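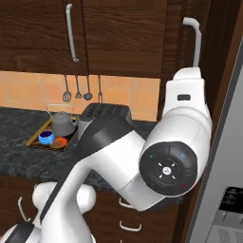
Looking after one arm: notes for the July 8, 2023 talk
Speaker: Rekha Garg

Opening

Hi everyone, thanks for coming back after the break. I get to talk about my favorite thing, the upkeep of a single simulated robot cell. One arm, one kitchen, and a checklist that I have rewritten more often than I'd like to admit. Our cell is called Zaltum. It lives on a workstation at Uvumen and it runs every night.

People ask me why a simulated arm needs maintenance. Nothing wears out, right? (Pause, let them laugh.) Well, settings drift! Somebody edits a handle, somebody else updates the physics package, and by morning the arm is stuck on a cabinet door.

Setup, first pass

Start with the base. Before I touch a single joint I check where the base sits compared to the counter and the cabinets. A base that is off by 2 centimeters will still look fine on screen, and the high handles are where it shows up. The arm gets stretched out, the elbow has very little room left, and the planner starts picking odd poses.

Then the collision shapes. I turn them on as an overlay and go over the cabinet handles slowly. The curved ones are my least favorite. If the shape around a curved handle is filled in solid, a finger can never get behind it. Split it into small pieces and reload.

Ask the room: who has lost a day to a bad collision shape? Expect hands.

The wrist view

I love this part. Run the open gripper down to a mug with the handle between the fingers and stop there.

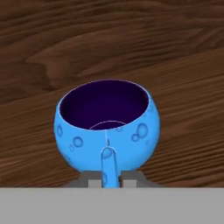 Now hold that pose and step the simulation 200 times with no command sent. Watch the numbers for the fingers and for the mug. If anything creeps, fix it before you close the gripper. Usually I look at joint damping first, then contact friction, then the mass of the object. Change one, run it again, write it down. Please write it down!

After that, close slowly and check that both finger pads report contact. One pad early means the wrist offset is wrong, and I go back to the Pinheiro file where we keep the offsets.

Nightly routine

26 checks, run by the Bostetti script. Home pose, joint limits, gripper open and close, camera mounts, and so on down the list. The whole thing takes 900 seconds. Failures go in the log with the seed, so whoever is in first can replay them.

Skip the log slide if we're running over. Go straight to the live replay, then questions.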